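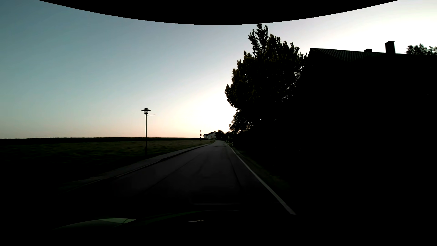
Chantelle Tshabalala asked, at the end of our talk, whether a lane keeping system tested on an open day tells you anything a simulator would not. Her question set the order of this report, so it is answered first: it gives you road edges in bad condition and poor light together, and our simulator at Cistach has neither.

1. Purpose of the visit

Our group attended the May open day at Virnlow, where the Trundonico driver assistance unit was demonstrated on public roads. The unit estimates lane position from a forward camera and reports a confidence value from 0 to 100. A safety driver stayed in control throughout. Four students took part, and the low-light session was on Wednesday.

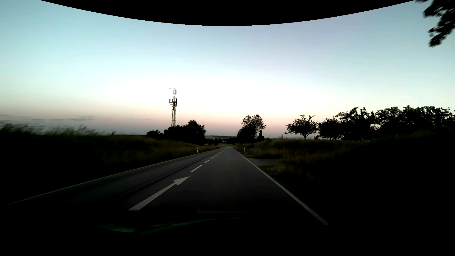

The lane model used by Trundonico fits two curves to the detected markings and passes them to the steering planner. A filter then rejects any detection that does not continue smoothly from the last one. Arrows are a known difficulty for this filter. The large white arrow in the center of the road, with dashes continuing beyond its tip, is the sort of marking our own code at Cistach classified as a lane line. The Virnlow staff handle arrows as a separate class and keep them out of the curve fit. Side road openings are also treated separately — the fit is held on the opposite edge until the verge resumes.

2. Method

We sat in the demonstration car and wrote down the confidence value at each of 13 points marked on a route sheet. The sheet was prepared by Bajwa, the firm that maintains the unit's map data. No values were taken while the car was stopped. We had no access to the raw detections, so the reading on the display is the only data we have.

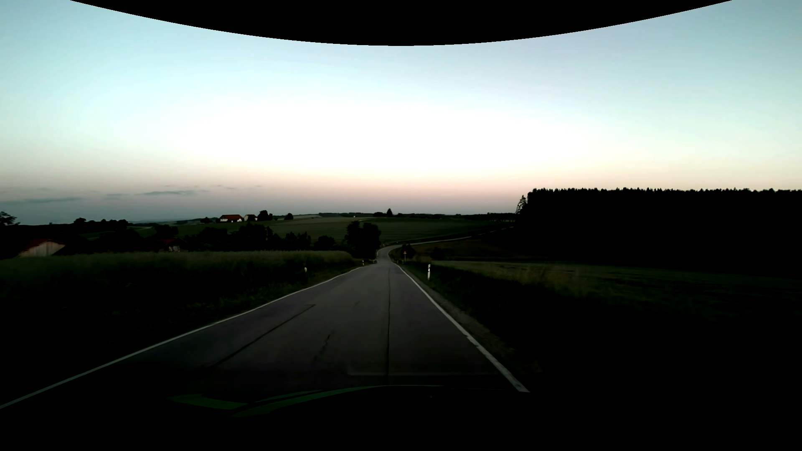
Figure 3. Rural section with edge lines on both sides and no painted center line.

3. Results

Confidence stayed above the handover threshold at all but 4 of the points. Three of the low readings were on roads without a center line, where the unit has to infer the lane boundary from the edge lines and an assumed lane width. The fourth was at a junction. We could not separate the effect of low light from the effect of missing markings — the route was driven once only.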